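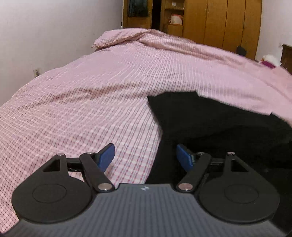

Birkbridge, July, ten past six. She had the listing up on her phone before the kettle boiled. Two bed, top floor, Soler Street. 1287 a month. Gone by noon, they always went by noon.

She called Festano Lettings. Engaged. Called again. A recording, then flute music, then a boy who sounded twelve.

"Viewing's at eight. Bring the deposit."

"How much?"

"3000."

She had 1915. Plus the jar. Plus whatever her sister would say yes to, half asleep.

Bus, then running. Shoes wrong for it. Nine people on the steps allready, all holding envelopes, all not looking at each other. A man in a Skanda Homes jacket came out and went back in. Came out again.

"Owner's decided to sell," he said. "Sorry folks."

Nobody moved. Somebody laughed, a bit. Then the envelopes went back in bags and the steps emptied, and she stayed becuase her feet hurt.

"You want to see it anyway?" he said.

Four flights. Big window, river, a mark on the wall where a clock had been. She stood in the kitchen and decided where the table would go.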